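4.2 Does oak contact time explain the tannin result?

The usual claim is that a longer stay on oak chips gives a rounder red. We went looking for that effect and are not convinced we found it. Batches from the Donetti and Lurnetti sites were split into 16 lots and held on chips for either 2 or 3 months, then bottled in October. Tannin readings differed more between the sites than between the holding times, and the colour readings showed no pattern we would want to defend.

Earlier work by the Abou Jaoude cellar reported a clear gain in mouthfeel. That trial used a single 2000 litre tank and tasters who knew which wine was which, so we give it little weight.

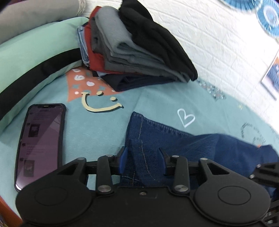 Figure 3. Gripper with blue-tipped fingers closed on a pair of dark blue jeans.

A harder problem is the chips themselves. Lurkance sells them by toast level, but we could not learn how the level is judged, and two bags with the same label gave wines of different flavour. Until that is sorted out, any advice on contact time rests on a guess about the wood. Our own tasting scores favoured the longer stay by a small margin, and that margin vanished once the sweetest lot was left out.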